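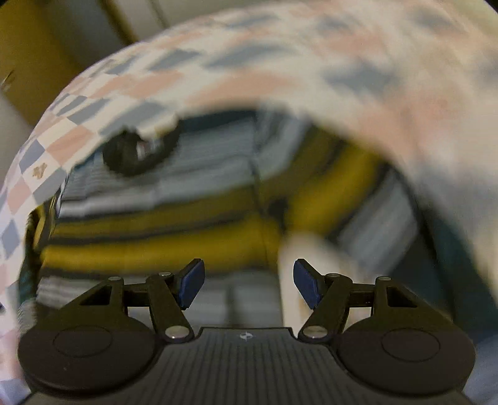
Figure 4. The hand-held gripper at the textile shelf, finger pads open.

4. Setup and upkeep of the gripper

Our group used one hand-held gripper for all of the shelf trials at the Plullside lab. The camera looks down over the body toward the two fingers, so every recording shows the linkages, the pins and the blue pads as well as the cloth. We found this useful for maintenance, as a crooked pad could be spotted in the first clip of a session.

4.1 Before each session

One of us opened and closed the fingers 15 times by hand and watched whether both sides moved together. The pads were wiped with a dry cloth. Lint from the folded fabrics collected on the gripping faces and had to come off before we started. We then pressed on each of the silver pins in the linkages to feel for play.

4.2 Pin wear

Over the project we recorded 684 clips. By the end of the second week the left finger lagged behind the right when closing. We took both linkages off, cleaned the joints and put them back with new washers from the Orkier parts kit. This took 50 minutes the first time and 30 the second. The lag did not come back in the remaining sessions.

4.3 Pad angle

The Morkuditz build guide gives no value for the pad angle. We set it by closing the fingers on a single folded sheet and adjusting until both faces touched it evenly. Thin cloth was the most sensitive to this. A pad that was slightly off still held a thick fold but let a loose corner slip.

Motion blur in the clips was a separate problem and is covered in section 5.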